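2022년 10월 28일

오늘은 드디어 과자 정리를 했다. 미루고 미루던 일인데 막상 시작하니까 또 신나서 저녁밥도 까먹고 두 시간은 한 것 같다 ㅋㅋ

발단은 판카지였다. 점심 먹고 커피 마시는데 갑자기 너네 집에 과자 얼마나 있냐고 묻는 거다. 조금 있지 뭐, 했더니 저번에 우리 집 왔을 때 부엌 서랍이 안 닫히는 걸 봤다고... 할 말이 없었다. 집에 와서 서랍을 열어 보니 진짜 안 닫힌다. 서랍뿐인가, 책상 밑 종이가방에도 있고 옷장 위에도 있고, 여행 가방 앞주머니에서는 언제 넣었는지 기억도 안 나는 사탕이 나왔다. 사탕은 그냥 버렸다.

부엌 식탁은 좁아서 펼칠 데가 없길래 전부 안고 방으로 와서 침대 위에 쏟았다. 이불은 엄마가 봄에 보내 주신 조각이불인데, 주황색이랑 밤색이랑 올리브색이 섞여 있어서 방이 좀 어두워도 따뜻해 보인다. 4월에 받았으니까 벌써 반년 넘게 덮었네. 부스러기 떨어질까 봐 걷어 놓을까 하다가 귀찮아서 그냥 그 위에 다 올렸다. 어차피 다 봉지째니까!
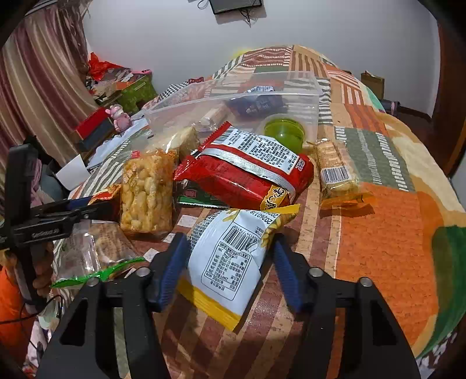 조각이불 위 과자들. 뒤에 있는 투명한 통이 오늘의 주인공.

펼쳐 놓고 보니 제일 눈에 띄는 건 역시 빨간 봉지다. 뒤집어 놓으면 글씨가 어찌나 빽빽한지 읽다가 포기했다. 아래쪽이 노란 하얀 봉지는 튀긴 막대 과자 그림이 그려져 있는데, 이런 그림 보면 꼭 뜯고 싶어져서 큰일이다. 영양 성분표를 한참 들여다봤지만 중국어라 숫자만 구경했다. 중국어 공부 다시 해야지, 해야지 하면서 작년 교재는 아직 50쪽에서 멈춰 있다 (책갈피도 그대로).

투명 봉지에 든 땅콩 과자는 내가 제일 아끼는 거다. 노릇노릇하게 부푼 게 오독오독 소리부터 맛있다. 린덴 상가 지하에 있는 이스마일 가게에서 220그램씩 담아 파는데, 토도리스한테 한 번 줬더니 그 뒤로 우리 집에 올 때마다 이것부터 찾는다. 저번에는 혼자 거의 다 먹고는 미안하다고 올리브 한 병을 두고 갔다. 과자랑 올리브를 바꾼 셈인데 나쁘지 않았다. 올리브는 파스타에 넣어 먹었고 병은 씻어서 고무줄 통으로 쓰는 중!

투명 통은 스톨리아에서 샀다. 원래는 겨울 양말 넣으려고 산 건데 양말은 다시 서랍으로 쫓겨났다. 속이 다 보이니까 뭐가 있는지 까먹고 또 사는 일은 줄겠지? 뚜껑 있는 것도 있었는데 그건 너무 커서 침대 밑에 안 들어간다. 줄자까지 들고 가서 재 봤으니까 확실하다. 침대 밑이 딱 40센티미터. 옆에서 구경하던 꼬마가 자꾸 줄자를 당겨 보고 싶어 해서 한 번 하게 해 줬다.

통 안에 남색 봉지랑 막대 웨이퍼를 넣고, 연두색 컵도 같이 넣었다. 컵은 땅콩 과자 덜어 먹을 때 쓸 거다. 봉지째 안고 먹으면 끝장을 보니까 앞으로는 딱 한 컵만! (쓰면서도 안 지킬 것 같다는 생각이 든다.)

제일 고민한 건 순서였다. 처음에는 단 것 짠 것으로 나누려고 했는데 달고 짠 과자가 나오는 바람에 망했고, 그다음엔 색깔별로 해 봤더니 예쁘긴 한데 얇은 초록색 봉지가 자꾸 다른 것 밑에 깔려서 안 보였다. 결국 날짜 빠른 걸 앞으로, 넉넉한 걸 뒤로 보내기로 했다. 빵처럼 생긴 건 금방 눌리니까 맨 위. 부엌 서랍에는 이제 차랑 숟가락만 넣기로 했고, 밀어 보니까 한 번에 쑥 닫힌다. 괜히 세 번이나 더 열었다 닫았다.

정리하다가 하나 뜯어 먹은 건 비밀. 짭짤한 걸 먹으니 목이 말라서 보리차를 끓였는데, 주전자 올려놓고 또 과자 보러 방에 들어갔다가 물이 반이나 졸았다. 으이구.

판카지한테 서랍 닫혔다고 문자를 보냈더니 그럼 이제 또 사도 되겠네, 하고 답이 왔다. 다음 주에 107번 버스 타고 같이 이스마일 가게에 가기로 했다. 토도리스한테도 물어봐야 하는데 지금은 너무 늦었으니까 내일 연락하기. 아, 그리고 이불은 한번 털고 자야겠다.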